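Walked the long way to the Sarura office this morning because I wanted to see what they'd done with the big plaza. So much concrete!! Love it though

1515 steps from the bus stop to the door, if anyone's keeping score (I am)

Big slabs, big building, trees way off at the back:
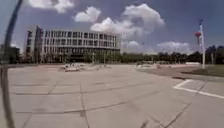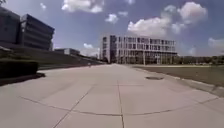
Orest says it needs shade and a coffee cart. Orest says that about every place we go, but in August I'm kind of with him

Also I'd skate this so badly if my knees were still 20

Anyway, going back Thursday with Hrefna and sandwiches. Yell if you want in, we'll be there at noon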